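COMUNICADO DE IMPRENSA
12 de setembro de 2018

Pirnska adia compra de braços robóticos para a sala de pesagem 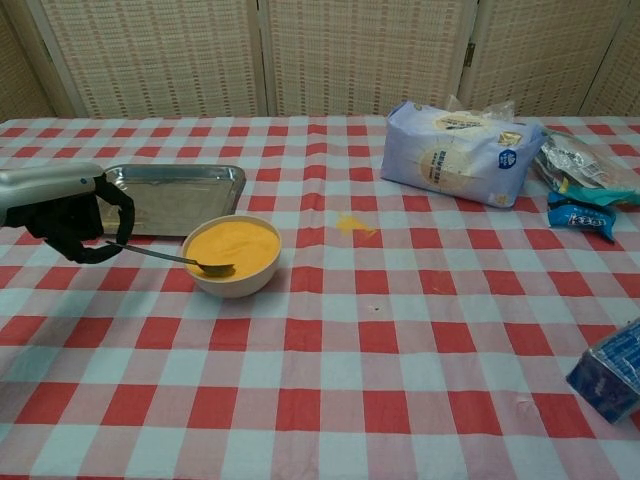 Dois equipamentos em avaliação, nenhuma encomenda

A Pirnska não vai inscrever no orçamento do próximo ano os dois braços Trirkard propostos para dosear pós alimentares. A decisão fica adiada para fevereiro.

«Segurar uma colher dentro de uma taça não justifica um investimento», afirma Eirlys Sayce, diretora de compras. «Pedimos o custo por dose, com a limpeza do pó derramado incluída, e recebemos um folheto.»

A proposta prevê 1.453 euros mensais de aluguer por unidade, mais 376 euros de manutenção. As garras de substituição, a 553 euros cada, são faturadas à parte. O contrato não indica quanto tempo duram.

Ieuan Price, responsável pela produção, quer ver números de um turno completo antes de assinar seja o que for.

Contacto: gabinete de comunicação da Pirnska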